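Lesezeit: 2 Minuten

Neue Finger für den Handgreifer

Bei Stestmont beginnt die Wartung mit einem weißen Bogen auf dem Tisch. Omolara Nwankwo betreut dort den handgeführten Greifer, mit dem die Firma Bewegungen für ihre Sortierzelle aufnimmt. Alle 23 Betriebsstunden kommt er zu ihr. Schmutz und Abrieb sieht sie auf dem hellen Grund sofort.

Zuerst prüft sie das Spiel in den Armen. Dann zieht sie die Schrauben nach, von Hand und immer abwechselnd links und rechts. »Mit dem Akkuschrauber dreht man die Einsätze aus dem Kunststoff«, sagt sie. Im Juni ist ihr das zweimal passiert, danach blieb der Greifer neun Tage liegen.

Die Fingerblöcke druckt Hafþór Norðdahl im Nebenraum. Ein Paar hält bei normalem Betrieb bis zu neun Wochen. Kleine Macken an den Kanten lässt Nwankwo durchgehen, Risse an den Bohrungen nicht.
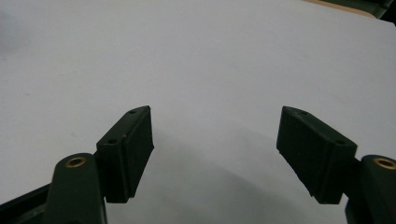 Die beiden Fingerblöcke über der weißen Unterlage. In den Armen sitzen Gewindeeinsätze.

Zum Schluss fährt sie die Finger langsam zusammen und hält ein Blatt Papier dazwischen. Lässt es sich an einer Ecke herausziehen, stellt sie nach. Das Ergebnis kommt ins Heft neben der Zelle, mit Bleistift.

Zuletzt aktualisiert: 16. Sep. 2020

Kontakt | © Prelletti | Nach oben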